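Silutov Tabletop Arm: Setup and Care

Overview
Setup
Looking after the gripper
What's in the box
Service

The Silutov is our white six-joint arm for small, everyday objects, and it's the one we reach for ourselves whenever somebody wants to try picking up a cup before lunch. It mounts at the side of an ordinary table and works across it, so you keep the front open for your own hands (and your coffee, though please keep that well back!). We've sold over 205 of them out of the Jillavell workshop now, and most of the advice on this page came from the people who use them.

Give the arm a proper table. A heavy wooden one does nicely, and seams between the planks don't trouble it. Bolt the base plate down with all 4 bolts, snug them in a cross pattern, and then go around once more after the first day of running, when they've had a chance to settle. Lay your objects out with a bit of breathing space and bring the fingertips down slowly over the first one. We like to begin with something light, like a clear cup, and see how the height looks just above the wood before going any further.
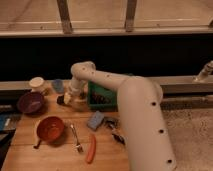 Looking after the gripper

The fingertips do all the hard work and get none of the thanks. Wipe them with a damp, lint-free cloth at the end of the day, and a little more often if you've been handling sponges or anything crumbly. The pads slide off toward you once the small screw is backed out two turns. Don't take the screw all the way out. It's tiny, and it rolls.

After fitting new pads, run the wrist check from the Vesance control panel with the gripper pointing straight down. Keep your usual bowls, fork and tray on the table while you do it, so you can see how much room the forearm has as it passes over them. If the two tips don't meet evenly, loosen, nudge and try again. It usually takes a couple of goes, so don't be discouraged.
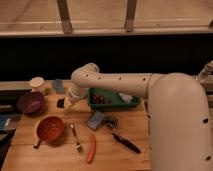

What's in the box

Arm and base plate
Gripper with one set of pads fitted
Spare pads, one set
Mounting bolts and hex key
Vesance control panel and cable
Printed care booklet

Order code: Chaimongkol 181

Service

Lamduan Jaidee looks after repairs and is very happy to talk you through a stiff joint by email before you go to the bother of packing anything up. Please include the serial number from the base plate and a few words on what the arm was doing at the time.

Page updated 26 Apr 2025. New pads are back in stock in May.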